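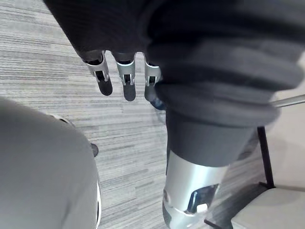

Wrist camera view of the fingers and the cuff, Tavetine.

Aksel Eskildsen runs data gathering at Tavetine, where the current subject is waste bins. The target is 200 accepted examples of a robot handling a bin and its liner, recorded from the head and the wrists together.

"A bin is a short job with a lot of contact in it," he says. "The arm goes in past a rim, the fingers close on something light, and the thing they close on changes shape."

The wrist views are kept even when they hold mostly sleeve and carpet. Eskildsen's view is that a model trained only on tidy close-ups will fail the first time cloth falls across the lens. 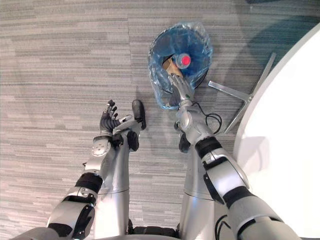

Right hand in the bin, left hand open over the carpet.

Each example is labelled in stages: approach, reach, grip, lift, release. An earlier scheme, tried at Tirton, had 19 labels. Two people marking the same recording rarely agreed on where one ended and the next began, and the list was cut.

"Reach and grip are the pair we argue over," Eskildsen says. "With a rigid object you can mark the touch. With film, the finger may be against it for a second before it holds anything."

Thin plastic is also hard on depth estimates. The floor shows through it, and highlights move as it folds. The team does not correct for this in the recordings.
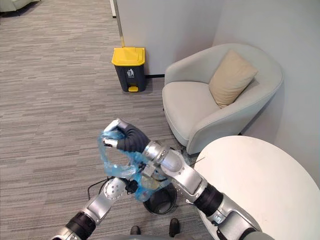
Orirberg takes the opposite view, arguing that liners should be left out of a first set altogether and added once the arm can empty a rigid tub reliably.

Eskildsen accepts that this would give a cleaner early result. He has kept the liners in, at a fixed share of each batch, and reports their scores separately.

Failed attempts are stored under their own label. An attempt is rejected outright only if 2 camera streams drift out of step, or if the operator takes a hand off the controls mid-grip.

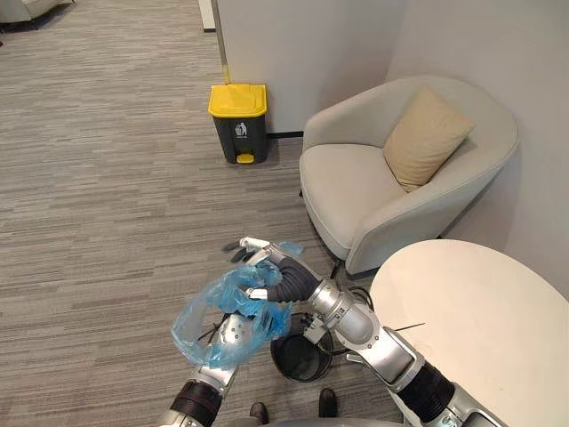
Operators work in blocks of 24 attempts and then change over. Longer blocks were dropped in September, when the later attempts in each began to look alike.

"You get the same path every time," Eskildsen says. "It is efficient, and it teaches the model one path."

The next batch will use the same stages with a different bin height.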